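# 形状配对板：第 2 批样件图录

本页收录 Tindent 形状配对板的样件及配套资料，供 Cloutier 与 Dunlow 两处核对库存时参照。尺寸以随箱卡片为准，图录不作测量依据。 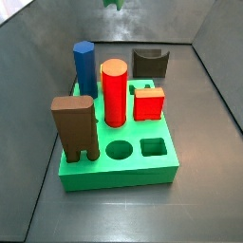 绿色底板，板面上立有蓝色六棱柱、红色圆柱、棕色拱形块和红色方块各一。近侧可见圆孔与方孔，均为空。黑色鞍形块在板后。

## 一、底板

底板为厚板式，矩形，顶面平，侧壁竖直。颜色登记为“亮绿”，编号 527。旧版登记为“草绿”的卡片作废，库存系统内两种写法并存的条目，统一改为前者。

底板只登记外观与孔口状况。孔口边缘如有毛刺，记“边”；孔壁如有压痕，记“壁”；两者都有，记“边壁”，不另写说明。底面有字样或贴纸的，抄录原文，不译。

## 二、块件名称

各处叫法不一，往来单据以下列名称为准：

- **六棱柱**：旧称“六角块”“螺母块”。顶面为六边形，高度大于顶面宽度。
- **圆柱**：旧称“圆桩”。侧面反光较强，检查划痕时应转动块件，换角度看。
- **拱形块**：旧称“桥块”“门块”。两脚之间有缺口，缺口朝下为正放。
- **方块**：底边带小缺口的，在名称后加“缺”字，与普通方块分格存放。
- **鞍形块**：旧称“凹块”。上缘为内凹弧线，平放时凹面朝上。

## 三、颜色登记

颜色按侧面登记。顶面与侧面颜色不同的，在斜杠后补写顶面颜色，例如“红／浅橙褐”“红／褐黄”“蓝／浅蓝”。灯光下的读色与日光下常有出入，Cloutier 一侧的登记在窗边完成，Dunlow 一侧用台灯，差异较大时以 Cloutier 的记录为准。

黄与橙之间的块件争议最多。上一轮核对中退回的卡片共 142 张，其中 78 张属于此类。现规定：难以判断者写“黄橙”，不再细分。

## 四、摆放与存放

核对时块件立放于板面，不入孔，便于同时查看块件与孔口。立放不稳的块件，允许略微倾斜，不得用胶泥固定。暂不登记的块件放在板外。

核对完毕后按以下次序收纳：

1. 底板平放于箱底，孔口朝上。
2. 较高的块件横放，沿箱壁排列。
3. 拱形块与鞍形块单独装袋，弧面之间垫一层薄纸。
4. 卡片放在最上层，正面朝外。

Trimomlow 收纳箱的隔板间距偏窄，六棱柱需斜向放入。箱盖合不上时先查隔板是否装反，勿强压。

## 五、清洁

用半干软布擦拭，再用干布收水。孔内积灰用软毛刷由上向下清理，底板随后倒置轻敲。不使用酒精和研磨膏，红色件的光面擦毛后无法恢复，登记时须降一级。

## 六、卡片更正

更正卡片时划一条横线，保留原字，新内容写在右侧。缺件、多件分别用“缺件”“余件”两栏登记，不合并。方块名称后的“缺”字指缺口，与“缺件”栏无关，此前有三张卡片误填，已改。

本图录更新于 8月13日。鞍形块的配套孔板资料待 Dunlow 寄到后补入，预计在 9月。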